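16 Jun 2024

Moved the old laptop over to Pumis this morning. I had been putting it off since December, when the notices about the old version losing support started turning up every time I logged in. The download was slow, as it always is out here in Grarbridge, and it stopped at 89 per cent for long enough that I went and hung the washing out. Two restarts after that and it was up.

First impressions are fair. The menus are plainer and the settings are all in one window now. The battery figure looks better, but I'll give it a week. Trillell would not open at first and wanted a newer version, so that was another 15 minutes. My notes came across in the right order, apart from two that had lost their headings.

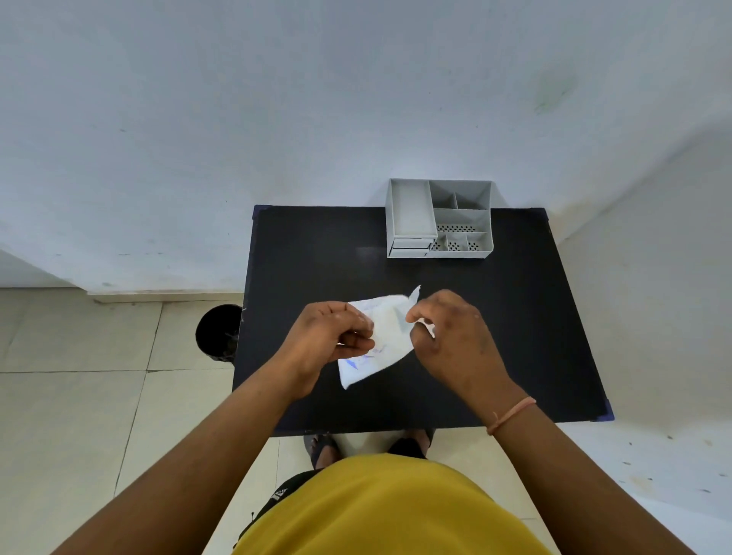 Was it worth moving over on a machine this old? For what I use it for, yes — it starts faster and the browser no longer hangs when I have the post and the calendar open together.

The printer is still not found. I tried the cable as well as the wireless and got the same message both times. There is a driver on the Phùng site but it is for the version before, and I don't want to force it on. Will write to them tomorrow.

Backed everything up again before supper. Left the old drive in the drawer for now.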